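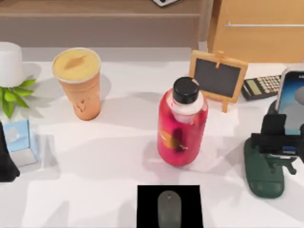 Subject: Re: Automation and the front desk crew (long, sorry)

Hi all,

Picking up the thread from before the break. I'm quoting the bit I'm answering so you don't have to go digging:

> We're a small returns depot and our owner wants to bring in a picking
> arm for the mixed bins by August. Has anyone on the list lived
> through this? I don't much care about the specs, I want to know what
> happened to the people. Did you lose anyone? Did the job get better
> or just weirder? And who ends up fixing it at 7 a.m.?

Well, we've lived through it, or we're about halfway through living through it! I work at Flornon, in the sorting room, where we get office clear-outs – desk stuff, mostly. Calculators, phone stands, computer mice, little chalkboards, bottles, fake plants, whatever people had sitting next to their keyboard. There were 12 of us on the tables when the first arm came in, and there are 12 of us now, but I'd be fibbing if I said we all do the same job we did.

The setup is a Mimum arm with software from Hassanpour, and before it touched anything real it spent weeks in simulation. That part surprised me. They build a pretend table on the computer, put pretend clutter on it, and let the thing practice. Two of us from the floor got pulled in to look over the tables and say whether they made sense. I figured it would be a day of nodding at screens. It ended up being the most useful thing I did all spring, and I got my regular rate plus the training bump (ask for that, in writing, before you start).

What we mostly did was complain. The early tables were way too tidy, everything standing up with lots of room around it. Our bins don't look like that. I kept asking for paper cups with the lids on, because we get those constantly and you have to decide if it's trash or if there's still coffee in it. I also asked for phones clamped in their stands, since you want those two apart before they go in the tote, and a person does that without thinking. Writing down how you do something without thinking is a real job, by the way, and somebody should be paid for it.

To your questions. Nobody was let go. Two people moved over to testing and one of them loves it and the other wants the tables back. The lifting is lighter and my wrists are happier. But it's quieter, and I miss the talking. You used to have someone across from you all shift, and now you've got a screen and a queue of "not sure" items, and every one of those is an odd one. No easy stuff to rest your brain on. By 2:00 I'm fried. We pushed for a swap every 20 minutes between the screen and the tables and that helped a lot more than the new chairs did.

As for 7 a.m., it's me! Hassanpour has a help line but most of the stops are things like a leaf wrapped around a cable, and you just go sort it out. Get that put in somebody's job description too. Ours wasn't until I made a fuss.

The sister site at Astuseck went the other way and had the whole thing switched on over a long weekend with no floor people involved. They logged 711 stops in the first month. We never got anywhere near that, and I don't think our arm is any smarter than theirs.

If your owner is open to it, ask to see the practice tables early and bring whoever has sorted the longest. I can send our one-page list of things we asked for – it's ugly but it's all there. Email me off list and tell me what kind of bins you run, the deep ones gave us a whole different set of headaches.

Back to the queue,
the early shift at Flornon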